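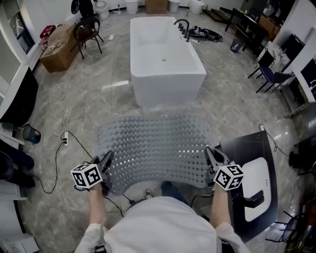

Holding the bath mat by its two top corners, one gripper on each.

Stetora Pair hand-held grippers: review after a month of bathroom tasks
By Mafalda Mota

We bought the Stetora Pair to collect demonstrations for a two-arm policy that handles soft household items. The first job on our list was bath mats: pick up, open out, lay flat, hang over the side of a tub. I have used the set most working days since it arrived and this is what I think of it for that kind of work.

What comes with it

Two grippers, two marker cubes, the cables, a head strap for the overview camera, and the recording software. You need your own computer. Setup on the first day took most of a morning. The printed guide skips the step where you tell the software which cube is left and which is right, and if you get that wrong the recordings look fine until you try to replay them.

Grip

The jaws close with a squeeze of the hand and track your fingers well. On thin rubbery items like a suction-cup mat they hold better than I expected. A mat is heavier than a dish towel and it wants to swing, but I had few slips once I learned to take a good bite of the corner instead of just the edge.

Picking a mat up off a smooth floor is harder. The finger tips need to get under the border, and with the suction side down there isn't much to get under. I tried coming straight down and I tried sliding in from the side with my wrists low. Sliding in works better.

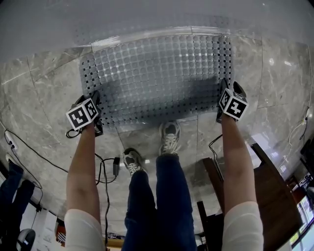 It is also harder on your back. You do a lot of bending at the waist, and after an hour of floor work I wanted a break whether the software did or not. We settled on blocks of 30 episodes and then a change of operator. Quality dropped clearly in longer blocks. People started rushing the release, and a rushed release is the part the policy copies most faithfully.

Tracking

The cubes are large and the overview camera picks them up reliably when you face what you are doing. Tracking gets worse when you turn a wrist so far that your own forearm hides the cube. The software marks those stretches in orange, and you can trim or throw out the episode. Of our first 425 episodes we threw out more than I would like, mostly for this. After a week we had changed how we held our arms and the problem mostly went away.

Polished floors were a worry, and I had read complaints from people at Prarnow about reflections. I saw a short jump in position now and then under strong ceiling lights. Dimming one row of lights fixed it for us.

Gripper cameras

Each gripper has its own camera looking out past the fingers. For contact work this is the view you want. You can tell if the finger is on top of the mat or against its border, and the overview camera often can't show that. It is a wide lens, so it takes in a lot of the room too. If you care about the background in your data, tidy up first or vary it on purpose. We did the second.
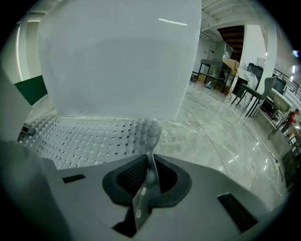 Photo: Mafalda Mota

The exposure is automatic and can't be locked in the current software. With a pale tub or sink close to the lens, the rest of the picture shifts while you move. I asked support about it and they said a lock is planned for June.

Cables

This is my main complaint. Each gripper has a thin black cable, and they are on the floor all day. They loop around your feet and you will step on one. Guerreiro sells a wireless set that avoids this, but it costs a good deal more, and the batteries have to be swapped through the day. We now clip the cables to a belt when the task allows it. For floor tasks it doesn't help much.

Software

Recording is one button, and that is right when both hands are busy. Labels can be added afterward in batches. Export was slow with the default settings and got much faster when I turned off the preview files. It crashed on me 7 times in the month, always during export, never during recording, and I lost no data.

Compared with what we had

Before this we used the Bumbridge single gripper. It is a fine tool for cups and bottles. For anything you have to stretch between two hands it was no use, and running two of them together meant lining up the clocks by hand. The Stetora Pair does that for you. We passed 1000 kept episodes in the fourth week, a pace we never got close to before.

Good: firm grip on thin material, useful gripper view, both hands in sync.
Bad: cables, no exposure lock, poor setup guide.

I would buy it again for two-handed work. If your tasks only need one hand, get the Bumbridge and keep the difference.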